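家庭木器养护与旧家具鉴赏 · 第四讲讲义：漆面、光泽与上蜡

2024年8月16日　整理：赫雷夫娜·韦斯特高（Hrefna Vestergaard）

各位同学好，上一讲我们聊木材的含水率，聊得有点久，最后那部分漆面没来得及展开，今天就慢慢补上。手边有旧箱子、旧抽屉的同学，不妨搬一件到亮处，一边读一边摸一摸，比光看讲义有意思得多。

先说漆面的种类。家里常见的大致是虫胶漆、硝基漆和聚氨酯漆，再加上只擦油不上漆的做法。虫胶漆怕酒精，在不显眼的角落用棉签蘸一点酒精轻轻按一下，发黏的多半就是它；硝基漆对酒精反应慢，碰到香蕉水才会软；聚氨酯漆两样都不太理会。测试的时候千万别心急，棉签只按不搓，按完马上擦干。我年轻时在比尔瑙（Birnau）跟师傅学修柜子，头一个月就把人家一张小茶几的桌面搓花了一块，到现在想起来脸还发热呢！
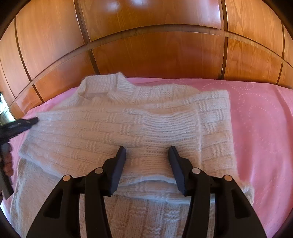 光泽这件事，初学的人往往以为越亮越好，其实要看漆膜的厚薄和平整。亮光漆把光线整齐地反射回来，哑光漆里加了消光粉，光就散开了。判断的办法很简单，侧着身子看反光点的边缘，边缘利落的漆膜平整，边缘毛糙的多半有细划痕或者积了旧蜡。像图中这种橙棕色的大衣柜，上方那几处亮斑就是很好的观察位置，站着看一遍，蹲下来再看一遍，感觉会很不一样。门缝上那枚小小的金属锁件也请留意，凡是金属嵌进木头的地方，擦蜡都要绕开一圈，蜡渣挤进缝里又干又白，拿牙签剔半天也剔不净。

接下来讲上蜡。课上用的是胡尔特伍德（Hultwood）的软膏蜡，家里有别的牌子也可以，只要不含硅油就行。含硅油的产品擦上去漂亮，将来要补漆可就麻烦了，新漆会缩成一个个小圆坑，俗称“鱼眼”，修过的人都头疼。先用拧得很干的棉布顺着木纹擦去浮灰，晾透；再取黄豆大小的蜡，包在旧棉汗衫里，薄薄地推开；等20分钟，换一块干净布抛光。抛的时候手腕放松，力气用在距离上，一下一下推得长些。一个柜面来回推12遍，我觉得刚刚好，再多就是跟自己过不去了。

常有同学问多久上一次蜡。我的习惯是一年一次，放在十月，那时候湿气退下去了，暖气又还没开，木头最安稳。靠窗的柜子不妨多看两眼，日晒会让漆色变浅或发黄，向阳和背阴的两侧时间久了颜色会不一样，挂一层薄窗帘就能缓和许多。柜子也别紧贴外墙，留出一掌宽的空隙，让背板透透气。

至于烫出来的白圈，那是水汽进了漆膜。刚出现的，用吹风机低温档慢慢烘，常常能退掉大半；放了几年的老白圈，请先记下来，下一讲由克雷森西奥·桑多瓦尔（Crescencio Sandoval）老师带大家做局部退漆，他脾气好，问什么都肯答。

课后作业：选家里一件木器，写下漆面类型的判断和理由，字数不限，画个草图也很欢迎。参考书请看课程读本第193页起的“旧漆辨识”一节，那一节写得比我讲的清楚。

相关讲义
第三讲：木材含水率与开裂
第五讲：白圈、烫痕与局部退漆
补充阅读：蒙特斯（Montes）工坊的抽屉修理笔记

联系我们：库尔蒂卢姆（Kultilum）手工学堂教务处　|　版权所有，请勿转载　|　返回顶部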